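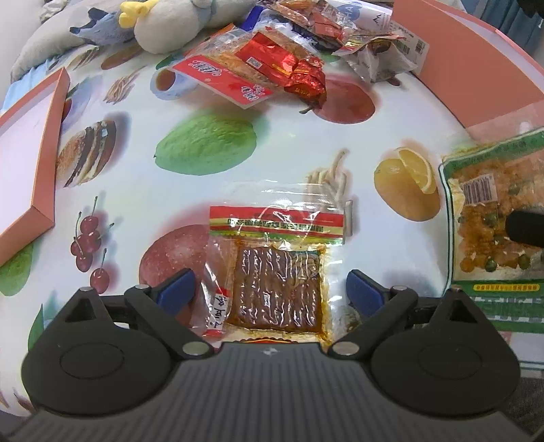
Rajkumari Srivastava wants to know whether she'll still be packing snack boxes in May, or just watching something else pack them and saying "well done" to it. Fair question. The short answer is that she'll be teaching it first, which takes longer than packing.

## Teaching a shift's worth of snack picking

You'll need a hand-held gripper, a table, one pink box and a heap of packets. Allow 30 minutes before your first break.

1. **Spread the packets out a bit.** Leave some of them piled up. Orders at Collton have never arrived in a neat row and the arm shouldn't get used to it.
2. **Open the fingers wide and come in low.** Line up both blue pads with the sides of the packet before you close. Coming in from above works for people, who have wrists.
3. **Squeeze gently on anything oily.** A flat pressed block in clear film wants a light hold at the sides. If you can see oil in the bag, assume the bag would like to share it.
4. **Lift, pause, place.** Count to 2 in your head over the box. Your hand knows where it's going; the Stanow software has to be told.
5. **Log your misses.** Drops are useful and nobody gets written up for them. Baldur Vigfúsdóttir fought for that rule, and it's on the wall.

Do 7 packets, then swap with your partner. Forearms complain before people do.

## What changes on the floor

The target is 3000 good picks before the arm gets a trial at the late bench. Packers keep the mixed orders, the handwritten tags and the final check – also the blame, until someone rewrites the form.

Teaching hours are paid at the trainer rate. Put them on the blue sheet under "Dolar," not "Packing," or payroll will send them back.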